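Beleo Workshop | About | Members | Projects | News | Contact

Workshop > News > Press Releases

Two Arms, One Cabinet, and a Table Nobody Has Had to Build Yet

Jun 12, 2019 | By Sigrún Vigfúsdóttir

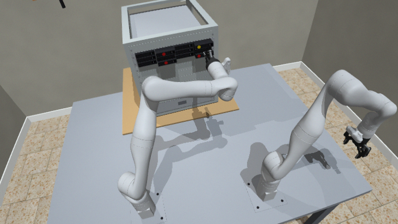

GRURANLOW – The Beleo shared workshop announced today that its members are building a two-armed robot bench for handling equipment modules, and that the bench is coming along very nicely inside a computer. The lumber order will follow.

The project is called Denent. It began in February, when members Asger Blöndal and Yevdokiia Nazarenko both asked for the same corner of the workshop and were told to share it. Blöndal wanted a robot arm. Nazarenko wanted a different robot arm. The resulting plan has 2 arms, one table and a written agreement about the good screwdrivers.

Denent's job is to reach a row of modules in the front of a metal cabinet without hitting the cabinet, the modules or the other arm. For now all of this happens in simulation, where the table is perfectly flat and the floor tile came out much nicer than the workshop's concrete. The cabinet model has an open top and stands on a wooden board, with red and yellow markers on some of the modules to give the team something to aim at.

"We have run about 2000 attempts since winter," said Blöndal. "I would call the early ones educational. In one of them the arm put its elbow through the cabinet and kept going, quite calmly. You can't do that at home, and my wife has asked me to stop saying I'd like to try."

Nazarenko looks after the layout. She has moved the arm bases more often than she has moved apartments, and keeps a notebook of every position, including the ones she would like forgotten.

"The left arm has to fold across the front of the cabinet and then come back on itself to get at the right-hand modules," she said. "It looks like someone scratching the wrong ear. Moving the base would fix that and spoil three other reaches, so for the moment it scratches."

The real bench will be bolted together in the back corner, between the band saw and a kayak that belongs to Hicham Belhaj. Belhaj has agreed to move the kayak. He has not agreed to a date. Bundgaard, a hardware shop two streets over, is supplying steel legs and fasteners at cost, and has asked that the workshop stop returning single washers.

Members have pledged 200 hours of labor to the physical build, most of it Blöndal's. Plans and simulation files will be free to anyone who asks, along with Nazarenko's notes on where the arms should not go.

Visitors are welcome during open hours. Please bring closed shoes and, if convenient, a place to keep a kayak.

Press contact: Sigrún Vigfúsdóttir, Beleo Workshop, Gruranlow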